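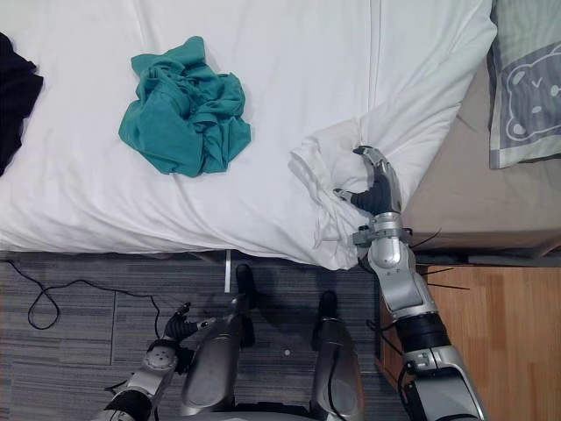
White sheet, teal heap, one corner bunched up over the front edge.

Hi again, and welcome to the bedding page! My sister-in-law Yareli Trujillo has been after me since May to write about the room and I kept putting it off, so bedding comes first and the rest will follow as I get to it.

The sheet is the plain white one I ordered after Concetta Gentile talked me out of stripes (the carpet tiles have plenty of stripes already, thank you Concetta). I love how white looks against that gray floor — and yes, it shows every single wrinkle, and no, I don't iron sheets. There's a faint seam down the middle too, which I've decided is handy for getting the thing on straight!

The teal cloth gets bunched up on top whenever sheets are being sorted out, and the dark one over on the left side is waiting its turn for folding. I do the small stuff first, then the sheet, corners last. Macario Huerta swears by corners first and we've argued about it for about 3 years.

Still to come: the pillows, the closet shelf and the blue blanket Brisa Alvarado made. If you have a good trick for folding big sheets alone, leave it in the guestbook, I'd love to hear it.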